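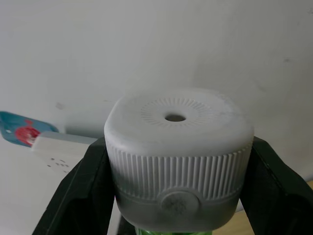
My June at the Cirunholm town museum

Posted in June by Leena Toivonen

So I finally got into the back room! Jawad Sial handed me a box of old creamery ledgers and said to start anywhere. I got through four of them (the handwriting, my goodness) and found my great-aunt's name on page 12, owing for butter.

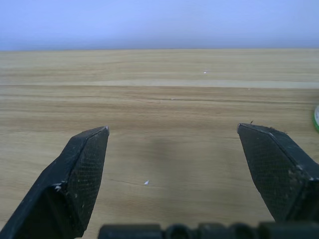 She paid it off by the next page, I was glad to see. Jawad thinks there are close to a full set, and he wants them all indexed before the fall open house, so I'm going back with better glasses.

This site uses cookies. Accept | Settings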